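STONDALE CELIAC & FOOD ALLERGY GROUP
Member notes, 1 May 2024

Label reading night, plus the oats thing again

Quick one this time, I'm typing between errands so forgive the typos.

Label reading night went well. Full room, ran over, cookies gone by the break. Thanks to Raghda Issa for bringing her whole pantry in a suitcase. Main points for those who missed it:

Wheat has to be called out on a packaged food label in the US. Barley and rye don't. So "contains" statements are not enough on their own, you still have to read the ingredients. Watch for malt, malt extract, malt vinegar, brewer's yeast. Soup mixes and cereal are the usual ones.

"Gluten-free" on the package means under 20 parts per million. "Wheat-free" is not the same thing. Had that question four times so clearly worth repeating.

Oats. Yes, again. Regular oats pick up wheat and barley in the field and at the mill. Look for oats labeled gluten-free, and if you're newly diagnosed ask your doctor before adding any. A few people react even to the clean ones. Elif Naz Tekin has a page of notes on this, ask her for a copy.

Shared kitchens came up at the end and we didn't really get to finish. Short version: own toaster, own cutting board, fresh water for pasta every time. Anything with holes or scratches is hard to get clean, so colanders, old non-stick, wooden spoons. Buy a second colander, keep it on a different shelf, tell the rest of the house. Squeeze bottles for mayo and mustard so no crumby knives go in teh jar.

Follow-up blood work: if you were diagnosed in February or before and haven't had your repeat antibody test on the calendar, call your clinic. Mireille Shboul got hers moved up just by asking.

Mailing list is at 1,000 names now, wow. If you're getting this twice tell me which adress to drop.

Restaurant cards are back from the printer. We ordered about 40 extra in Spanish. Pick up at the next meeting or send a stamped envelope. 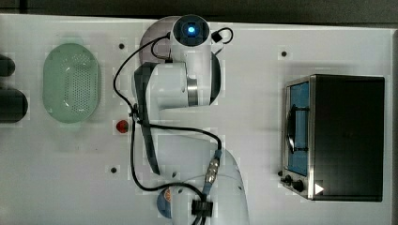
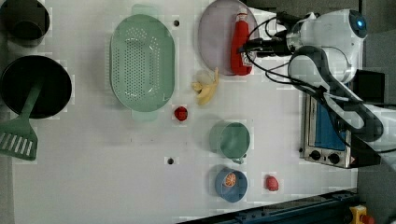 Ward Koster wrote in after the meeting to say the second colander didn't help much at his place until they changed how they drained things. Regular pasta was going into the same sink right before his, and the splash got on everything. Now his gets cooked and drained first, then covered, and the regular pot goes on after. He'd also like us to spend more time on frying oil next time, since two places near him use one fryer for fries and breaded chicken and the menu doesn't say so. Good idea, it's on the list.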